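**Subject: Re: [old-furniture] Drawer construction on the Pindwood writing desk**

July 16, 2019

Tuncay, I read your message twice over breakfast and then went straight out to the shop to pull drawers, so thank you for that, and sorry to everyone who is about to get a long reply.
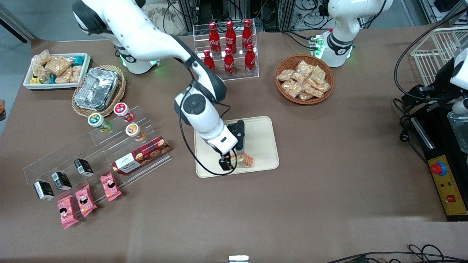
You asked about the dovetails first, so I'll start there and get to the feet later. Quoting the part I'm answering:

> From: Tuncay Dursun
>
> I finally have the slant-front desk home from the Pindwood sale. The dealer's tag says "walnut, early 1800s" and I would like to believe it, but I have three things bothering me.
>
> 1. The four long drawers have hand-cut dovetails, three to a corner, a bit uneven. The two little drawers behind the fall have machine-cut ones, all the same size. Is that a marriage, or a repair?
>
> 2. The bottoms of the long drawers run front to back on three of them and side to side on the fourth.
>
> 3. The bracket feet are a different color from the case and the glue blocks behind them look very clean.
>
> I paid 1,222 for it, which I was fine with on the day. Should I still be fine with it? Also, has anybody got a way to get the smell of mothballs out?
>
> Tuncay

First, yes, be fine with it! Even if every one of your worries comes true you have a solid walnut desk with a working fall, and I've seen people pay more for worse at Dronirville without blinking.

**The dovetails.** Hand-cut on the long drawers and machine-cut on the small ones doesn't bother me nearly as much as it bothers you. The little interior drawers are the ones that go missing. They get pulled out to look for a hidden compartment, they get left on a shelf, the desk gets sold without them. Someone later has two holes behind the fall and a cabinetmaker down the road with a dovetailing machine. I would call that a replacement and leave the word marriage for cases where the top and bottom halves began life on separate pieces.

What I'd do is take one of the small drawers and look at the wood of the sides against the wood of the dividers next to it. If the dividers are poplar and the drawer sides are something else, you have your answer. Look at the runners too. An old drawer that has gone in and out for generations leaves a track, and the bottom edge of its sides is worn down at the back. If there's a deep track in the desk and a crisp square edge on the drawer, those two didn't wear together.

Scribe lines are worth a look while you're in there. On hand-cut work there's usually a thin line scratched across the side where the maker stopped his saw. You should find it on all four long drawers, and I love finding it, because it's the nearest thing to a signature most of these pieces have. On my own chest there's one corner where he overshot by a good bit and just carried on.

**The drawer bottoms.** The odd one out interests me more! Generally the earlier habit was grain front to back, and side to side came in later, but I wouldn't hang a date on it. Shops overlapped, and a man who learned one way kept doing it that way until he retired. Three one way and one the other makes me think the fourth bottom split and got replaced. Slide it out from the back if it isn't glued. Is the bevel on the underside hand planed like the others? Lay a straightedge across it in low light from a flashlight held flat to the board. You'll see slight ripples from a plane if it's old, and either nothing or very even ridges if it came out of a mill. Curved marks would be a circular saw.

Kamonchanok Khamphan posted a very good set of notes on saw marks to this list in June. They're in the archive under "Kerf marks, again." I printed them and they live in the drawer of my bench.

**The feet.** I think you're right about the feet. Bracket feet sit on damp floors and get dragged across them, and they're the first thing to go. Clean glue blocks and a different color add up to new feet, or at least newer. What I'd want to know is whether the replacement is the right height. Stand back across the room. Does the desk look squat? Restorers sometimes copied feet that had already been cut down, and you end up with a desk where your knees don't fit. Measure from the floor to the underside of the open fall and send us the number.

Turn it over too, if you have a second person and a blanket. There may be a shadow on the bottom boards where the first feet were, a patch of paler wood in the outline of the old blocks. If the shadow is a different shape from what's there now, a good joiner could give you back the right ones. Nicanor Cuevas did this for a blanket chest of mine and I can't tell which foot is his without lying on the floor.

**The date.** "Early 1800s" on a dealer's tag covers a lot of ground. I would want to see the hinges on the fall and the screws in them before saying anything. Back out ONE screw, carefully, with a driver that really fits the slot. A blunt end and an off-center slot would please me very much. A sharp gimlet point means the screw is from the middle of the century or after, though screws get swapped, so look for a second set of filled holes as well.

And the lock! You didn't mention a lock. Is there one, or only a keyhole with nothing behind it?

**The smell.** Mothballs are stubborn. What has worked for me, in order of effort:

- All drawers out, stood on end, in a dry room with a fan and the window open. Two weeks at the very least. Keep them out of direct sun or you'll get cracks to go with your smell.
- Open trays of activated charcoal in the case itself with the fall closed. Change it when you think of it.
- If it's still there, a thin coat of blonde shellac on the unfinished insides. Some people on this list will be cross with me for saying so. Try it only on the replaced small drawers first, where you have nothing to lose.

I wouldn't wash the insides with vinegar. I did that once to a nightstand and had a nightstand that smelled of mothballs and salad.

On Montri Kongkaew's question from earlier in the thread, about whether the walnut could be a veneer over pine: Tuncay, look at the front edge of the fall and the end grain at the top of the case sides. If the figure on the face carries over and turns into matching end grain, it's solid. From what you say about the weight I'd bet on solid.

Last thing — the Kaewkla sale catalog has a slant-front in it, lot 100, with what looks like a very similar interior. Same pigeonhole arches, same little door in the middle. The estimate is 1,717 and the feet are described as original. I'm going to the viewing with Yupin Inthanon and I'll take a tape measure and draw the foot profile full size on a piece of cardboard. If you can get me the width of your case across the front by then, I can tell you how close the two are. I'm more excited about this than I should be for a desk I'm not buying.

Please post photos of the backboards when you can. Everyone forgets the backboards.

Best to all,
Prudie

--
Old Furniture list. To change to digest, write to the list address with "digest" in the subject line. Please trim quotes when you reply.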